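Getting the house through a long power cut after a storm

The trees come down, the lines go with them, and the power company says it will be back when it's back. In our part of the county that has meant anything from one night to nine. What follows is the list we keep taped inside the pantry door, tidied up for the page and with readers' additions worked in.

Before the wind gets up

Turn the fridge and freezer to their coldest setting the evening before. Fill any gaps in the freezer with water in old milk bottles, leaving two inches at the top. A full freezer left shut should hold for two days, a half-full one for one day.

Freeze a mug of water and put a coin on top of the ice. If you have to leave the house and come back to find the coin at the bottom, everything in there has thawed at some point. Throw it out.

Fill the bath for flushing. Drinking water goes in proper lidded containers. The Hoshino folding carriers are good but the taps drip, so stand them in the sink.

Charge everything. Phones, lamps, the drill batteries, the lot.

The fridge

Keep it shut. Decide what you want before you open the door, and take out the whole day's food at once if you've a cool box to put it in. After four hours without power, milk, meat, fish and leftovers need to go in with ice or be eaten. Butter, hard cheese, jam and most sauces will last a good deal longer.

Cook from the fridge first, then the freezer, then the tins. People start on the tins because it feels like an emergency, and then lose 200 dollars' worth of meat.

Generators

Outside, well away from doors and windows, exhaust pointing away from the house. Never in the garage, even with the door up. Have a battery carbon monoxide alarm in the hall and test it.

Ours is a 2,000 watt Brundier, which will run the fridge, a fan and some chargers. It won't run the air conditioning and there's no use trying. Let it cool before you refuel. Run it for 30 minutes every month out of season, or the carburettor gums up.

Don't plug it into a wall socket to feed the house. That can kill a lineman down the road. Use heavy outdoor leads, uncoiled.

Keeping cool

Close curtains on the sunny side by nine in the morning and open up the shady side at dusk. Sleep on the lowest floor. A damp sheet over a chair in a doorway helps a little if there's a breeze -- if there isn't, it just makes the room clammy.

Phones

Low power mode, brightness down, and text instead of ringing. Turn off wireless and Bluetooth when there's nothing to connect to. A Zullura power bank gave us nearly four full charges; the smaller Risten gave one and a bit.

Afterwards

Photograph the damage before you clear anything, and write down what you threw out of the freezer. Our claim one year came to 692 dollars and they asked for a list.

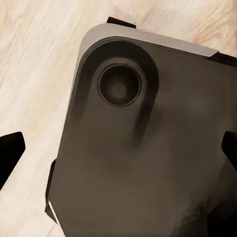
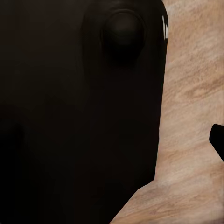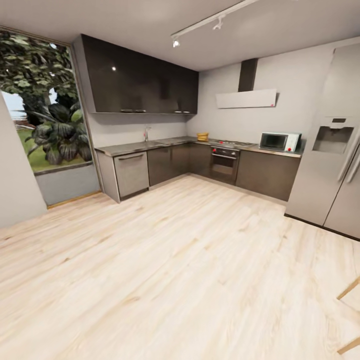
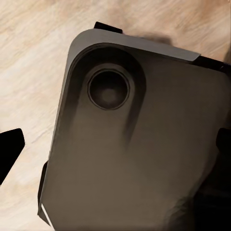 First and last pictures: phone, back upwards, on pale wood.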